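**Where the Small Things Go: A Term of Watching the Wash at Stendberg House**

Tuesday group, June
By a second-year student on the Everyday Objects module

The module handbook asks for "a close study of one domestic process, conducted with patience". Other people in the Tuesday group chose bread, or a grandmother's sewing box. I chose the laundry room at Stendberg House, mostly on the grounds that it is downstairs from my bed and I was already losing socks to it.

What follows is a report on how white washing gets done, sorted, mis-sorted and collected in a hall of residence, with particular attention to the item in a load that should not be there. I have called this item the stowaway. My tutor suggested "anomalous textile". We compromised by using mine.

**Background**

Stendberg House has 206 residents and one laundry room in the basement, reached by a door that sticks. The machines are front-loaders in grey metal, built for people with no interest in being gentle. They were put in by the housing trust, Fonden, which also supplies the laminated notice about not leaving washing unattended. The notice is ignored with great consistency.

There is a table for folding, a shelf for abandoned things and a chair. The chair matters. Without it the study would have had to be a good deal shorter.

**Method**

I sat in the chair for 40 sessions over the term, most of them between seven and ten in the evening. I asked anyone unloading a white wash whether they would mind telling me if something coloured had got in, and what. Nearly everyone was willing. A few were so willing that I had to pretend to have a lecture.

I logged items and not people. I didn't go through anyone's laundry, and I would like that noted, as it was raised at the proposal stage in a tone I found hurtful.

I also kept a diary of my own washing, on the principle that a researcher should share the discomforts of the field. My own record is poor. Two pillowcases are now a colour the paint shops would call Shell.

For background I read Baditz on household sorting, which is long, and Woo on shared facilities, which is short and much better. Baditz holds that sorting is a moral act. Woo thinks people sort until they are tired. I went in hoping to side with Baditz, who has the better prose, and came out entirely on the side of Woo.

**What gets in**

By the end of term I had logged 888 items from white washes. Most were white, or had been when bought. Sheets, T-shirts, towels, kitchen cloths, socks in every stage of life.

The stowaways fell into a few obvious kinds. Socks came first, as anyone would guess. A sock can hide inside a duvet cover for several washes and come out looking refreshed. After socks came underwear, then cloths and dusters, then a category I had to label "don't know, it was in there". This last group included a bookmark and half a glove.

Colour mattered less than I expected. The great terror of the laundry room is the red sock, and people speak of it as sailors do of reefs. I logged only a handful of red things and they did little harm, being old. The trouble came from new dark blue, which people trust. Bright yellows and greens were the least feared of all. Several residents told me they didn't count as colours "for washing purposes", a position I have not found anywhere in Baditz.

**How it gets in**

Loading is the moment. I had imagined people made mistakes at the sorting stage, upstairs, with piles on the bed. Some do. But the more usual method is this: carry everything down in one bag, tip the bag out, pull the white things towards you, and push the lot into the drum in armfuls. An armful has no edges. Whatever is caught in the folds goes in too, and once it is in it sinks or slides round the side and is not seen again until the end.

The shape of the drum doesn't help. You are bending down and looking into a round hole, and a heap of white cotton in there looks like one single thing. It takes a real effort to see it as fourteen things and a duster.

I tried an experiment in the last weeks. I taped a card at eye level beside the machines reading LOOK IN BEFORE YOU SHUT. For two sessions people looked in. By the third they were looking at the card, and in the fourth it had been used to write down a phone number.

**Costs**

A second wash is paid for by card, and the laundry card is topped up in units. A student who had kept every receipt since the start of the year showed me a balance history of 500 units, a fair part of which had gone on rewashing. I offered to draw a graph. This was declined.

**Problems with the study**

I was visible. People sort better with a person in the chair holding a clipboard, and one resident began doing her folding with what I can only call flair. Dark washes were left out altogether, so I can't say what happens to the lone white sock, though I think of it often.

I also had no way of checking what people told me. "It was already that colour" appears in my notes more than any other sentence.

**What I would do next time**

Bring a cushion. Study the abandoned shelf, where the real material is. Ask Fonden for a better light over the folding table — I have asked, and they have thanked me for my interest.

**Comments**

tumbledry_again: The half glove is mine. Is it still on the shelf?

basement_regular: Woo is right. I sort properly on a Sunday and by midweek it all goes in together.

secondfloor: Strongly disagree about yellow. Yellow ruined my good towels and I will not be told otherwise.

tumbledry_again: Found it, thanks. Now missing the other one. 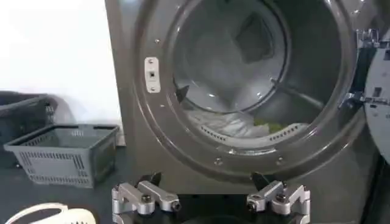
A white load with the door still open. Note the yellow-green item on the right.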